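Hodora 접이식 테이블
제조: Tustance / 국내 판매 및 수리: Jistance
디자인: Viola Rinaldi

제품 안내 | 규격 | 조립 | 관리 | 배송 | 교환·반품 | 부품

Hodora는 양쪽 날개 상판을 접어 벽에 붙여 두었다가 필요할 때 펴서 쓰는 가정용 테이블입니다. 가운데에 고정 몸체가 있고, 몸체 양옆으로 날개가 한 장씩 경첩으로 달려 있습니다. 한쪽만 펴면 책상이나 2인 식탁으로, 양쪽을 모두 펴면 손님용 식탁이나 재단대로 쓸 수 있습니다. 접은 상태에서는 몸체 윗면이 좁은 콘솔이 되어 화분이나 스탠드를 올려 둘 수 있습니다.

처음 나온 Hodora는 다리가 상판 밑에서 바깥으로 튀어나오는 구조여서 의자를 넣을 때 무릎이 다리에 닿는다는 의견이 많았습니다. 현재 판매하는 제품은 날개를 받치는 문형 다리의 회전축을 몸체 쪽으로 옮긴 개정판입니다. 다리를 완전히 열면 상판 끝에서 다리까지 공간이 남아 짧은 변에도 의자를 놓을 수 있습니다. 구형과 개정판은 겉모습이 비슷하지만 경첩과 다리 부품이 서로 맞지 않습니다. 부품을 주문할 때는 몸체 안쪽 라벨의 품번을 먼저 확인해 주십시오.

규격

양쪽을 모두 폈을 때 길이: 156cm
양쪽을 모두 접었을 때 길이: 300mm
폭: 850mm
서랍 안쪽 높이: 100mm
상판: 자작나무 합판, 오일 마감
몸체 및 다리: 너도밤나무 원목
경첩: 황동 도금 강철
색상: 내추럴, 연회색, 짙은 갈색
포장: 단일 상자, 완제품에서 문형 다리만 분리

목재 제품의 특성상 표기 규격과 실제 치수 사이에 몇 밀리미터 정도의 차이가 날 수 있습니다. 여름철에는 폭 방향으로 조금 늘어나고 난방을 하는 겨울에는 줄어듭니다. 붙박이장 사이처럼 딱 맞는 자리에 넣을 계획이라면 양옆으로 손가락이 들어갈 만큼의 여유를 두십시오.

상판

날개와 몸체 윗면은 같은 원판에서 이어 재단합니다. 펼쳤을 때 결이 끊기지 않고 이어지는 것은 그 때문이며, 날개 한 장만 따로 교체하면 결과 색이 맞지 않을 수 있습니다. 교체용 날개를 주문하실 때는 한 장만 받을지 세트로 받을지 선택하실 수 있습니다. 한 장만 주문하시면 가능한 한 가까운 색의 판을 골라 보내지만, 오래 쓴 상판은 햇빛에 색이 짙어져 있으므로 새 판이 한동안 밝아 보입니다.

모서리는 둥글게 깎았고 합판의 층이 옆면에 그대로 드러납니다. 층 사이에 보이는 작은 점이나 짙은 선은 원목의 옹이와 접착층이며 불량으로 보지 않습니다. 손톱이 걸릴 정도로 패인 곳이 있으면 사진과 함께 문의해 주십시오.

마감에는 Bouvier 하드오일을 씁니다. 표면에 두꺼운 막을 만드는 도료가 아니어서 나무의 촉감이 남아 있고, 흠집이 생겨도 그 부분만 갈아내고 다시 바를 수 있습니다. 대신 뜨거운 냄비를 바로 올리면 흰 자국이 생깁니다. 냄비와 주전자에는 받침을 사용하십시오. 레드와인, 간장, 카레는 스며들기 전에 닦아야 하며, 하룻밤 둔 얼룩은 닦아서 지워지지 않고 사포 작업이 필요합니다.

연회색과 짙은 갈색은 착색 오일을 먼저 바른 뒤 투명 오일로 마무리합니다. 착색 제품을 사포로 갈면 원래의 나무색이 드러나므로 부분 보수에는 같은 색의 오일이 있어야 합니다. 보수용 오일은 작은 병으로 따로 판매합니다.

경첩과 다리

날개는 룰 조인트 방식으로 접힙니다. 몸체 쪽 모서리는 볼록하게, 날개 쪽 모서리는 오목하게 깎아 날개가 내려갔을 때 틈이 벌어지지 않습니다. 빵 부스러기나 모래가 이 자리에 끼면 접을 때 긁히는 소리가 나고 마감이 벗겨집니다. 날개를 완전히 내린 상태에서 마른 솔로 쓸어내면 됩니다. 금속 송곳이나 칼끝은 사용하지 마십시오.

문형 다리는 위아래의 핀을 축으로 회전합니다. 다리를 열면 상판 아래의 홈에 걸려 멈추고, 닫을 때는 날개를 손으로 조금 들어 올려야 홈에서 빠집니다. 날개를 들지 않고 다리를 발로 밀면 홈 가장자리가 깨집니다. 수리 접수 가운데 가장 잦은 고장이 바로 이 부분의 파손이며, 보증 대상에 들어가지 않습니다.

다리 끝에는 높이를 조절하는 나사발이 달려 있습니다. 바닥이 고르지 않을 때는 양쪽 날개를 펴고 흔들리는 쪽 나사발을 조금씩 돌려 맞춥니다. 나사발 바닥의 펠트는 소모품입니다. 마루에서 매일 여닫으면 펠트가 눌려 딱딱해지므로 소리가 나기 시작하면 교체하십시오.

서랍

몸체의 양쪽 짧은 면에 서랍이 있습니다. 금속 레일 없이 나무끼리 미끄러지는 구조이고, 접은 상태에서도 열립니다. 수저와 냅킨, 필기구, 자와 가위 정도를 넣기에 맞는 크기입니다. 습한 계절에 서랍이 뻑뻑해지면 빼낸 다음 옆판 아래쪽에 양초를 문지르십시오. 식용유나 윤활 스프레이는 먼지가 달라붙고 나무에 냄새가 배므로 권하지 않습니다.

서랍 바닥에 코르크 시트를 깔고 싶다면 별매품을 주문하거나 얇은 시트를 직접 잘라 쓰시면 됩니다. 두꺼운 시트는 앞판 위쪽에 내용물이 걸릴 수 있습니다.

조립

상자에는 몸체와 날개가 결합된 본체, 문형 다리, 핀과 나사 봉투, 육각 렌치가 들어 있습니다. 십자드라이버는 직접 준비하셔야 합니다. 본체는 혼자 들기에 무겁고 날개가 갑자기 벌어질 수 있으니 두 사람이 작업하십시오.

바닥에 이불이나 포장재를 깔고 본체를 뒤집어 놓습니다.
날개를 묶은 끈은 아직 풀지 않습니다.
문형 다리의 아래쪽 핀을 몸체 하단 구멍에 먼저 끼웁니다.
다리를 세우고 위쪽 핀을 밀어 넣은 뒤 고정 나사를 조입니다.
반대쪽 다리도 같은 방법으로 끼웁니다.
다리를 여러 번 여닫아 걸리는 곳이 없는지 확인합니다.
본체를 바로 세우고 끈을 풉니다.
한쪽 날개를 수평까지 들어 올리고 다리를 열어 받칩니다.
나사발로 높이를 맞춥니다.

고정 나사는 전동 드라이버로 조이지 마십시오. 나사산이 원목에 바로 물리기 때문에 지나치게 조이면 헛돌게 됩니다. 헛도는 구멍은 목공용 본드를 묻힌 이쑤시개를 채우고 하루 말린 다음 다시 조이면 쓸 수 있습니다.

받은 뒤 한 달이 지나면 모든 나사를 한 번 더 조여 주십시오. 실내 습도에 나무가 적응하면서 조금 헐거워집니다.

사용할 때

한쪽 날개만 편 상태에서 그 끝에 체중을 싣지 마십시오. 접은 상태에서는 바닥에 닿는 면적이 좁아 아이가 날개를 잡고 매달리면 넘어질 수 있습니다. 어린아이가 있는 집에서는 동봉한 벽 고정 끈을 사용하십시오. 석고보드 벽에는 전용 앵커가 필요하고, 앵커는 포함되어 있지 않습니다.

재봉틀은 가운데 몸체 위나 문형 다리가 받치는 선 위에 놓는 것이 좋습니다. 날개 끝에 두면 고속으로 박을 때 떨림이 생깁니다. 클램프로 고정하는 스탠드나 반죽기는 상판 옆면에 눌린 자국을 남기므로 얇은 나무판을 덧대십시오.

식탁보를 씌워 쓰는 분이 많습니다. 천 식탁보는 문제가 없지만, 뒷면이 비닐인 제품을 몇 달씩 걷지 않고 두면 오일 마감면에 달라붙거나 색이 옮을 수 있습니다. 가끔 걷어서 상판에 바람이 통하게 해 주십시오. 날개를 접을 때 식탁보가 경첩 틈에 끼면 천이 찢어지고 경첩이 휩니다. 접기 전에 반드시 걷어내십시오.

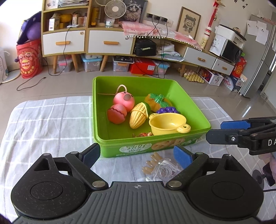
평소 청소는 물에 적셔 꽉 짠 면 걸레로 결을 따라 닦고 마른 걸레로 물기를 거두는 것으로 충분합니다. 기름기가 있으면 중성 세제를 물에 아주 묽게 풀어 씁니다. 매직 스펀지, 알코올 티슈, 락스 계열 세제는 오일을 벗겨냅니다. 소독용 알코올을 매일 뿌린 상판은 그 자리만 하얗게 마릅니다.

오일은 물방울이 맺히지 않고 스며들기 시작할 때 다시 바릅니다. 식탁으로 매일 쓰면 한 해에 한 번, 콘솔로만 쓰면 그보다 드물게 발라도 됩니다. 고운 사포로 결 방향을 따라 가볍게 문지르고, 먼지를 닦고, 천에 오일을 조금 묻혀 얇게 펴 바릅니다. 십오 분쯤 뒤에 남은 오일을 마른 천으로 모두 걷어냅니다. 두껍게 바르면 끈적임이 오래갑니다. 오일이 묻은 천은 뭉쳐 두면 저절로 열이 나 불이 붙을 수 있으니 물에 담갔다가 펼쳐 말린 뒤 버리십시오.

경첩에는 기름칠이 필요 없습니다. 소리가 날 때는 먼지를 먼저 제거하고, 그래도 나면 핀에 연필심 가루를 조금 묻히십시오.

사용자 후기

Annatjie Du Plessis
원룸에서 씁니다. 평소에는 한쪽만 펴서 책상으로 쓰고 손님이 오면 벽에서 떼어 다 폅니다. 짙은 갈색은 화면보다 붉은 기가 적었습니다. 조립은 금방 끝났는데 본체를 뒤집는 게 힘들었습니다. 설명서에 두 사람이라고 적힌 데는 이유가 있네요.

Sorin Vlachou
구형을 오래 쓰다가 개정판으로 바꿨습니다. 무릎 공간은 확실히 나아졌습니다. 서랍은 구형이 더 부드러웠던 것 같습니다. 양초를 바르고 나서는 괜찮습니다. 나사발 펠트를 여분으로 하나 더 넣어 주면 좋겠습니다.

Poppy Ashworth
재단용으로 샀습니다. 폭이 넉넉해서 원단을 반으로 접어 펼치기에 좋습니다. 별 하나를 뺀 것은 접을 때 날개를 들어야 하는 점 때문입니다. 한 손에 원단을 든 채로는 못 접습니다.

자주 묻는 내용

상판 유리를 올려도 되나요?
가운데 몸체에만 맞춘 유리는 올릴 수 있습니다. 날개까지 덮는 유리는 무게 때문에 경첩에 무리가 가고, 접을 때 미끄러져 떨어질 위험이 있어 사용하실 수 없습니다.

베란다에서 써도 되나요?
실내용입니다. 비를 맞지 않는 베란다라도 직사광선과 온도 차 때문에 합판이 휠 수 있습니다.

바퀴를 달 수 있나요?
나사발 자리에 맞는 바퀴는 판매하지 않습니다. 다른 회사의 바퀴를 달면 다리 높이가 달라져 날개가 수평이 되지 않으며, 이 경우 보증이 적용되지 않습니다.

맞춤 치수로 주문할 수 있나요?
길이와 폭은 바꿀 수 없습니다. 다리를 짧게 자른 좌식용은 따로 제작하며, 주문 후 제작이라 취소와 반품이 되지 않습니다.

의자도 판매하나요?
의자는 취급하지 않습니다. 팔걸이가 있는 의자는 팔걸이 윗면이 날개 아랫면에 닿지 않는지 재어 보고 고르십시오.

배송

완충재와 종이 상자로 포장해 화물로 보냅니다. 기본 배송은 현관 앞까지이며, 실내 운반과 조립은 주문할 때 선택하실 수 있습니다. 승강기에 상자가 들어가지 않는 건물은 계단 운반 비용이 추가됩니다. 도서 지역은 배편 일정에 따라 날짜를 따로 안내합니다.

상자를 받으면 기사님이 계실 때 모서리를 확인해 주십시오. 상자가 찢어졌거나 눌려 있으면 운송장에 기록을 남기고 사진을 찍어 두십시오. 겨울에 받은 제품은 상자를 열어 하루 정도 실내에 두었다가 조립하는 편이 좋습니다.

교환 및 반품

조립하지 않은 제품은 받은 날부터 칠 일 안에 반품을 신청하실 수 있습니다. 단순 변심일 때는 왕복 운임을 부담하셔야 합니다. 핀을 한 번이라도 끼운 제품은 구멍 안쪽에 자국이 남아 새 제품으로 취급할 수 없습니다. 부품이 빠졌거나 파손되어 왔다면 조립 여부와 관계없이 해당 부품을 무상으로 보내 드립니다.

보증은 몸체, 다리, 경첩의 구조적인 결함에 적용됩니다. 얼룩, 긁힘, 햇빛에 의한 변색, 펠트 마모, 임의로 구멍을 뚫거나 개조한 부분은 제외됩니다. 중고로 구입하신 경우에도 유상 수리는 접수합니다.

부품 및 별매품

문형 다리(개정판용)
문형 다리(구형용, 재고 소진 시까지)
날개 상판 단품 및 세트
룰 조인트 경첩과 나사
다리 핀
나사발, 교체용 펠트
서랍 앞판, 서랍 단품
서랍용 코르크 시트
Bouvier 하드오일 투명, 연회색, 짙은 갈색
벽 고정 끈

구형 부품 문의는 Jistance 수리 접수처의 Lucrezia Bianchini 앞으로 보내 주십시오. 라벨이 떨어져 품번을 알 수 없을 때는 경첩을 정면에서 찍은 사진과 다리 위쪽 핀 사진을 함께 보내시면 확인해 드립니다.

페이지 최종 수정: 2018년 10월 10일
다음 입고 예정: 3월 (연회색)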